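Household Water and Waste
Handout 4: Sinks, traps and drains
Istville Adult Learning, Building Basics course
December 18, 2023

Before you start

Read this handout before the practical at the Menport workshop. You should already have Handout 3 on supply pipes and stop valves. Bring both, as the exercise at the end uses the table of pipe sizes you filled in last time.

1. What the waste side has to do

The supply side of a house works under pressure. The waste side does not. Water leaves a sink by its own weight, so everything depends on the fall of the pipe. Too little fall and the water sits there, leaving grease and bits of food behind. Too much fall over a long run and the water can pull the air after it and empty the trap.

Waste water from a kitchen is called grey water in some books and foul water in others. For this course we use "foul" for anything that ends up in the public sewer, kitchen water included. Rainwater from the roof is kept apart from it in newer streets. In older parts of Istville the two still share one pipe, and you will need to check before joining anything to an outside gully.

2. Single and double basins

A single basin has one outlet and one trap. A double basin has two outlets, which usually meet under the sink and share a trap. The joining piece is a common place for leaks, as it has more nuts and washers than any other part of the run and gets knocked by whatever is kept in the cupboard.
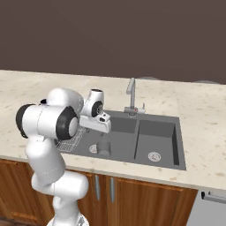

Fig. 1. Double-basin sink in a kitchen worktop.

With a shared trap, a blockage below the joining piece shows itself in a particular way. Water let out of one basin comes up in the other. If one basin drains well and the other does not, look for the fault between the slow basin and the joining piece. Do this check first. It takes a minute and needs no tools.

When plunging a double basin, the second outlet must be sealed with a wet cloth or a plug, held down firmly. Overflow openings need sealing too. Otherwise the plunger only pushes air from one side to the other.

3. The trap

The trap is the bend or bottle that holds a small amount of water below the outlet. This water stops air from the drain coming back into the room. Three kinds are covered in this course:

P trap: the outlet leaves sideways, through a wall.
S trap: the outlet goes down, through a floor. More easily emptied by suction.
Bottle trap: takes up little room and the lower part unscrews. Blocks sooner in a kitchen, so better kept for a hand basin.

A trap can lose its water in two main ways. It may be sucked out by a rush of water further along the pipe, or it may dry up in a room that is seldom used. A smell that goes away after running the tap for a short time points to the second.

4. Worktops and sealing

The sink must be sealed to the worktop all the way round. How this is done depends on how the sink is fitted. A sink that sits on top has a rim with a foam strip or a bead of sealant beneath it. A sink set below the surface is held from underneath, and the cut edge of the worktop is left open to splashes. Chipboard must not be used for this second kind.
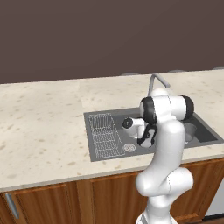 Fig. 2. Dark grey sink set in a pale speckled worktop.

Seams in a worktop need the same care as the edge of the sink. Keep them away from the basins where the layout allows. Clean off all old sealant before putting on new, and let the surface dry fully.

5. Grease

Cooking fat is the main cause of blocked kitchen drains. It goes down as a liquid and sets on the pipe wall once it cools. Hot water only moves it further along. Let fat go hard in a tin and put it in the bin.

Exercise

The kitchen at 11 Gunn Lane has a double basin with a shared P trap. The waste pipe runs 1,000 mm to the wall. The left basin drains slowly and the right basin drains well.

a) Draw the pipework from both outlets to the wall and mark where you would look first.
b) List the parts you would undo, in order.
c) The owner wants to move the sink 500 mm further from the wall. Work out the new length of the run and say what else must be checked.

Hand in your drawing at the Bala Street office or bring it to the practical. Pencil is fine.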